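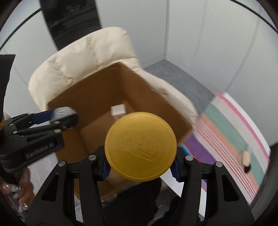
Our project at Prallia compared two ways of showing a robot how to put household items into a box. In the first, a person drives the arm from another desk with a controller. In the second, the person holds a gripper in each hand and does the job directly, with a camera on the tool. Flat round items gave us the most to study. The yellow plastic lid is held upright between the two blue ridged finger pads, low on its sides, with the open cardboard box behind it.

2 min read

We recorded 130 demonstrations by hand and 35 by remote control, using the same list of 10 items. Seven of the remote runs were thrown out when the arm lost its grip. Holding the grippers was faster to learn, but people turned their wrists in ways our arm cannot copy, and those runs had to be filtered.

Soft items were harder with both methods. The fingers closed on one layer of cloth and left the rest behind.

For the second report in December, we plan to train one policy on each set and test both on the Vandton arm. The box will stay in one fixed position.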